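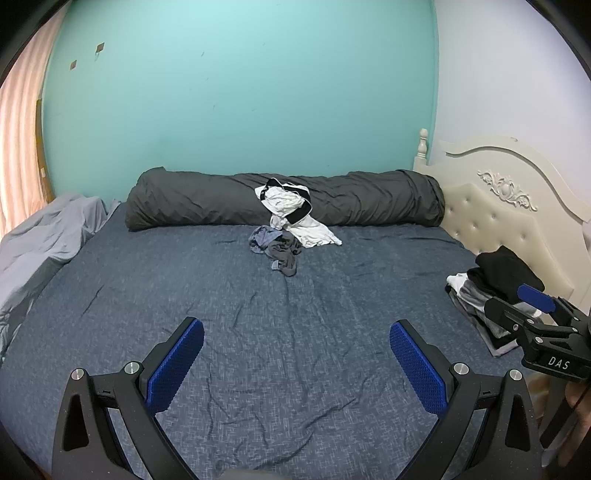 Attachment: fitted sheet on the bed, bedding roll at the wall

Ticket 174
Product: Tatgate fitted sheet, slate blue, crosshatch pattern
Category: Fit and tension
Opened by: Yuzhen Ding
Status: Closed

Initial report

The fitted sheet does not stay flat through the center of the mattress. Shallow creases form and run mostly lengthwise. I can smooth them by hand and they are back by morning. The elastic is intact and the corners do not pop off overnight, so this is not the usual complaint about a sheet that is too small.

Mattress is 60 inches wide and 7 inches deep, one-sided, on a fixed base. One long side is against a teal wall. I mention the wall because I can't get both arms down that side without pulling the bed out, and I normally don't.

During the day the heavy bedding stays rolled up along the wall side, up to the headboard. Clothes get put on the bed when they come off the line and sometimes sit there until evening. I don't think their weight matters but you asked for normal use conditions on the form.

Already tried:
Smoothing from the center outward. Lasts until the bed is used.
Turning the sheet end for end. No change.
Tumble drying for longer. No change in the creases, and the elastic felt tighter for one night.

Reply from Birhane, product support

Thanks for the detail. Lengthwise creases with all four corners holding normally mean there is spare fabric across the width. The length is under tension and the width is not. Two common causes: the pocket is deeper than the mattress, or one long side is not tucked all the way under.

Please check the following and report back.

1. Read the depth on the care label. It is sewn inside one of the foot corners.
2. Pull the bed out from the wall and see how far the hem goes under the mattress on the wall side. Compare with the open side.
3. Check that the corner seams sit on the mattress corners. If a seam has moved along the side, the sheet is rotated.

Leave the rolled bedding off while you do this.

Update, 7 p.m.

Label read. It is the deep pocket version. I ordered the standard, so either I clicked the wrong one or it was packed wrong. The order confirmation is gone and I'm not going to argue about it.

Bed pulled out. On the open side the hem is well underneath. On the wall side it was barely turned under for most of the length and had come out completely near the middle. Corner seams at the foot were correct. The head corner on the wall side had moved toward the center of the bed.

Re-seated all four corners starting with the wall side, then tucked both long sides by lifting the mattress. Flat at the time of writing. Will leave it overnight.
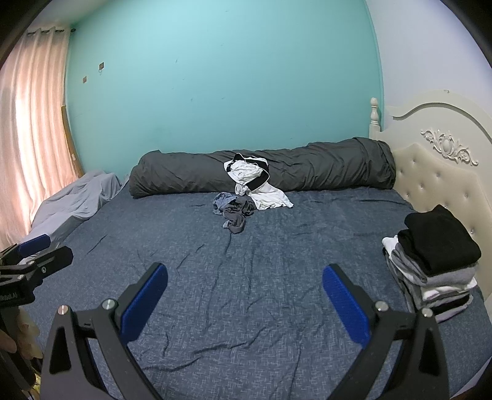

Second update. The creases came back but fewer of them. Hem on the wall side has crept out again, less than before. My guess is that the roll has something to do with it. It is heavy, I drag it across the bed every morning, and it always goes in the same direction, toward the wall. The fabric goes with it and there is nothing on that side to pull it back.

I moved the roll with the sheet held down by one hand and the slack in front of it was clearly smaller. Not a controlled test — the roll was also looser than usual.

Reply from Birhane

That is consistent with what you found at the hem. Dragging a load across a deep pocket sheet shifts the slack to one side, and on a shallow mattress there is plenty of slack to shift. Suggested changes, in this order:

Lift the roll and set it down at the wall. If it is too heavy to lift in one go, move one end and then the other.

Fit the sheet with the bed pulled out. Corners on the wall side first, then the open side.

Run a sheet strap across the underside, long side to long side. The Plekon crossing strap fits this width. Place one a third of the way down and one two thirds of the way down. Clip to the hem and leave the elastic free, otherwise the clips wear through the casing.

If there is still a crease after that, exchange for the standard pocket. The deep one is simply more fabric than this mattress needs.

Third update, August

Straps fitted. I bought the Girneck ones first as they were cheaper and the clips opened under tension, both on the open side. Returned. The Plekon clips hold.

Results after a run of normal use, clothes and roll included:
Center of the mattress: flat in the morning apart from where I sleep.
Wall side hem: in place when checked from the foot end with a flashlight.
Curved wrinkle toward the open side: still appears if I sit on the edge to fold laundry. Smooths out by hand and does not return until I sit there again.

I also stopped leaving clothes on the bed past the afternoon. No measurable effect on the sheet. Keeping it anyway since the lint was collecting in the weave and shows on the dark color.

Not exchanging. The straps cost less than the return shipping and the sheet itself is fine.

Resolution

Cause: deep pocket sheet on a 7 inch mattress, wall side hem not fully tucked, slack pushed toward the wall by the daily movement of the bedding roll.
Fix: refit from the wall side, two straps underneath, roll lifted into place.
Exchange offered, declined by customer.
Product page feedback passed on: pocket depth should be shown next to the size selector. Request logged as 88.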